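Come and sing with us! Call for new voices, Vesmont Community Choir

Applications close 19th March

Do you sing in the car? Do you harmonise with the kettle? Vesmont Community Choir is opening its doors to new members for the coming season, and we would love to hear from you, whether you've sung in choirs for years or haven't opened your mouth in public since primary school.

We're a mixed choir of 51 singers from Vesmont, Grorthorpe and the farms in between. Our youngest member is still at uni and our oldest remembers when the Grorthorpe hall had a dirt floor. We sing in four parts, mostly unaccompanied, and the repertoire is all over the shop: folk songs, gospel, a bit of Renaissance (the Spanish stuff is gorgeous), and pop arrangements that our altos keep bringing in and we keep saying yes to.

This year is a big one. In October we're singing at the Kondomden Festival for the first time, in the old woolstore, which holds 231 people and has an echo you have to hear to believe. We're learning a brand new 38-minute work for it, in English and Latin, with a wild final movement where the basses get the tune for once! 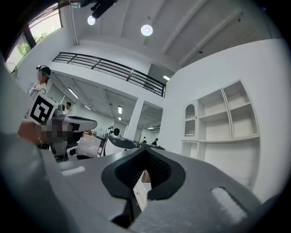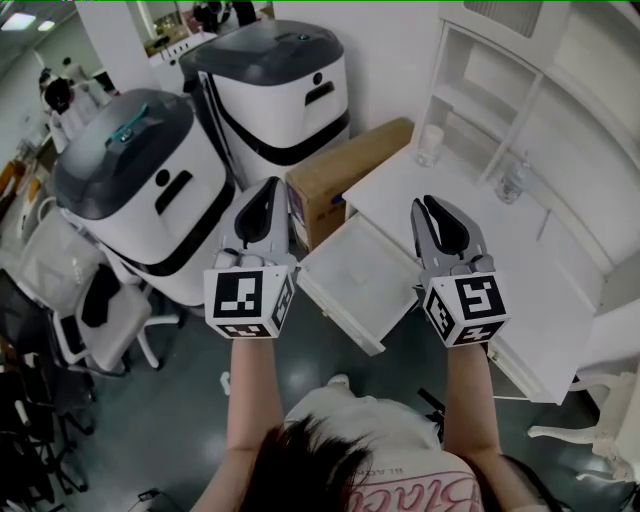
Who we're looking for

Tenors and basses most of all, but there's room in every section. You don't need to read music. About half of us don't, and we put recordings of each part online so you can learn by ear at home, on the bus or while you're doing the dishes. What we do ask is that you can hold a tune, that you come to most rehearsals, and that you're happy to stand next to someone and listen to them as well as sing.

Rehearsals

Tuesday evenings, 7 to 9 pm, at the Mohmand Centre in Vesmont. Tea and something baked at half time. There's parking behind the building and the side door is the one with the ramp. We break for school holidays, and there are two Saturday workshops before the festival. Please check you can make at least one of those before you put your name down.

What it costs

Membership is $90 a term, half that for students and concession card holders. If that's a stretch, tell us and we'll sort something out quietly. Sheet music is included, and you can borrow a folder.

How to join

Send us a short email with your name, a phone number and a line or two about any singing you've done (none is fine). If you know your voice part, tell us that too. We'll invite you to two rehearsals free of charge, and after that there's a friendly ten-minute voice check, just you and the piano, so we can work out where you'll be most comfortable. No solos, no prepared piece.

Wear whatever you like and bring a water bottle and a pencil. Festival blacks can wait until spring.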